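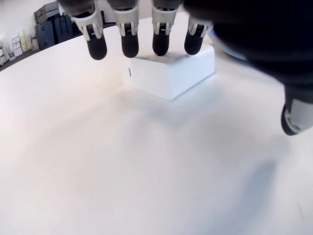 I bought a white table in May and I have been losing things on it ever since.

The old one was pine, 11 years old, and had a burn the shape of Tasmania near one end. You always knew where you were with it. Keys went north of Tasmania, mail went south, and if you put down a cup of tea you could find it again. Then I read one too many articles about light and bouncing it around a room, and I paid $297 for a big, flat, matte white expanse from Mivard, plus another $39 to have two blokes carry it up the stairs and sigh at me.

It does bounce the light around. I'll give it that. At four in the afternoon you can read a novel by it. What you can't do is put a white thing down and walk away, because when you come back the white thing has gone. So far I have mislaid a charger, an envelope with the rego papers in it, most of a packet of antacids, and a saucer, which I then put my elbow in.

I rang my friend Ewurabena Quaye, who has opinions about interiors and shares them at no charge. She asked what colour the crockery was. White, I said. She asked what colour the napkins were. There was a pause on both ends.

Her rule is that a pale table needs something dark on it or near it, otherwise the eye slides straight off and onto the carpet. I argued, naturally, and then went about for a week noticing she was right.

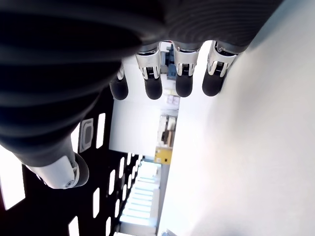
Charcoal was her first suggestion and I resisted it, having lived through my sister's charcoal bathroom. I've since come round, at least in small doses. What I'd forgotten is how much more there is to look at in a dark thing once there's something bright behind it: those wide curved ribs wouldn't be much in a dim cupboard, but here each ridge gets its own little grey highlight and the grooves go nearly black. Silver does well too, particularly next to a matte black. I am now looking at a ribbed black vase from Dogbe that I don't need, at a price I won't be typing out in case my sister reads this.

The crockery was the harder conversation. I own a full set of white, bought in a sensible mood, and I'm not throwing out good bowls to please a table. But I did allow myself some colour.

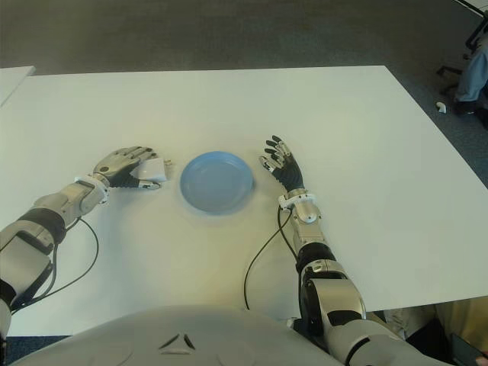

Blue plates have always struck me as a bit seaside, the kind of thing that comes with a holiday let and a laminated note about the bins. I went pale, therefore, as a compromise, and expected to regret it. A round light blue plate with a shallow rim turns out to be plenty. Even empty it gives the middle of the table a middle, shadow and all, while the little white thing just to the left of it would be anyone's guess from the doorway. Box? Bit of folded paper? I'd have put my elbow in it.

Ewurabena says the grey carpet isn't helping either and that I should think about a rug. I have thought about a rug. Sulelau has one in rust for $102 and it's been sitting in my online cart long enough that they've started emailing me about it in a concerned tone.

In the meantime the saucer has gone missing again — if it's on the table I can't see it, and I'm eating my toast very carefully.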